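Vulelow teleoperation project: August progress report
Prepared for the Rarero fund by Patricio Sotomayor, Bundalis

The fund asked for 300 usable demonstrations of one household chore, putting one bowl inside another. We have recorded 378 by remote control, and the rejects keep a folder of their own. Spending is on budget, apart from the coffee line.

The wrist view is what our operators steer by for the last bit of the reach, and it took some getting used to.
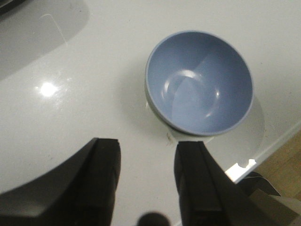

Wrist view, fingers open, blue bowl ahead.

Glare off the white tabletop remains our most loyal colleague. We have decided to keep it in the training set, on the theory that kitchens have lights too.
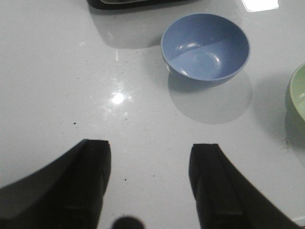

Wrist view with both bowls, green at far right.

Operators now alternate between this and the fixed view, which shows the toaster and pot as well and is kinder to one's sense of direction.

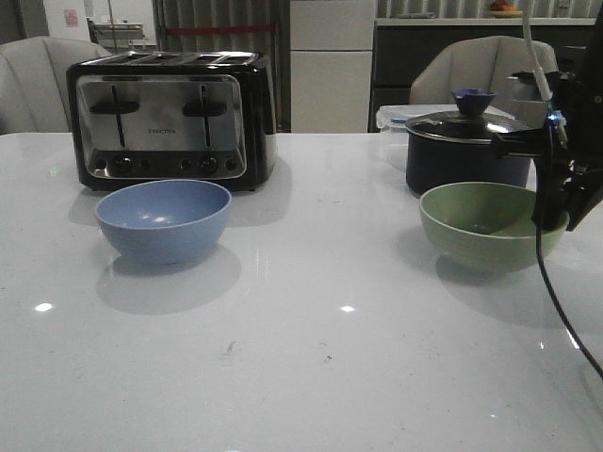

Hauser, reading the draft, asked whether the operators were teaching the arm their bad habits along with the good ones. Yes, and faithfully. Three of the five operators hesitate before letting go, and the trained policy has picked up the same hesitation, at greater length.

A demonstration counts as finished when the bowls are nested
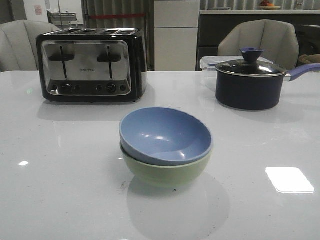

and the arm is clear of the fixed view. Tilt is tolerated. Next month we move on to the pot lid, with a request for new finger pads attached to the budget.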